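For my journalism project I looked at how the local press covered a fatal crash on the Wutdale road last July. I read every story the Lenmont and Skikton papers ran, 57 in all, and wow, did they differ! 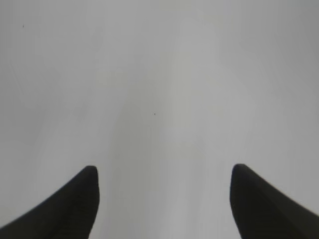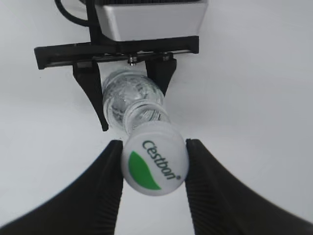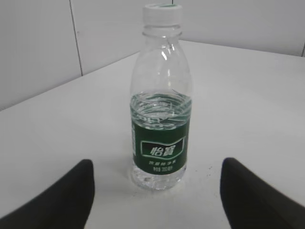
The Skikton paper kept its crash stories under 600 words and stuck to what police had confirmed. Lenmont went long — one feature hit 3,300 — and leaned on neighbors. Both mentioned drinks left at the roadside memorial, and neither said what kind. A small clear bottle with a white screw cap and a green label, half full or so, is the level of detail I wanted. I'd still like to compare the radio coverage.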